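Does Anyone Need a Blue Bin? Notes for the Saturday session
Speaker: Itzel Ocampo
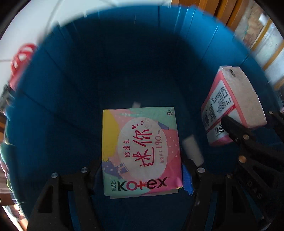
Slide 1. Kotex minis, 190mm, at the bottom of a blue bin.

Start with the bin. Let them look. Ask who in the room has one like it at home or at work. Wait for hands.

The claim I keep hearing: put all the period supplies in one deep bin and the problem goes away. I don't buy it. Kekeli bought it, and she can argue with me at the break.

Deep bins are dark at the bottom. Small flat packs lie down there and you reach in up to the elbow. The pack on the slide says 8 on it. Eight pads. How much bin does that need?

Now the Gotwood survey. They asked 400 people if a big bin "helped." Helped with what? Compared to what? They don't say. (Do NOT get pulled into the Gotwood price thing again.)

Our own try at Grudska in February: 24 days, one bin, one shallow drawer. People went to the drawer. Damián thinks that's only habit. Could be. Say so.

Sizes. Point at the 190mm on the pack. It's printed right on the front, so why do we dump sizes together and make people dig? Stand packs on edge, size facing up. Costs nothing.

Skip if short on time: the label maker story, almost 11 minutes last time, way too long.

Questions. Yesenia will ask about lids. I'm against lids. If she pushes, ask her when she last put one back on.

Water, then hand over to Xóchitl.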